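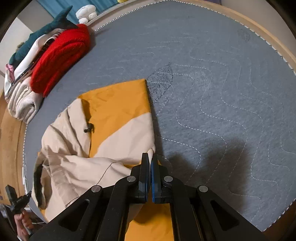
Figure 1. Gripper view with a corner of the yellow and beige fabric between the blue finger pads.

So my part of the Walis project was the corner finder, the bit of code that looks at a wrist view and says "grab there." I thought it would take me a week. It ate most of the term!

My first version just looked for sharp angles in the color mask. On a two-tone cover that's a mess, because the edge of the yellow panel makes a lovely crisp corner too (and so does the zigzag trim on the mattress, if you squint). Out of 61 labeled test views it picked a real, grabbable corner in 19. Ouch.

Edvin Dalen suggested scoring each candidate by how the fabric sits near the fingertips, so I cropped tight around the pads and retrained. That got us to 47, and I may have yelled in the lab.

Two things still bug me. Dark smudges on the gray cover sometimes score as folds, and the planner waits too long before it closes. I'm fixing the timing first, in October.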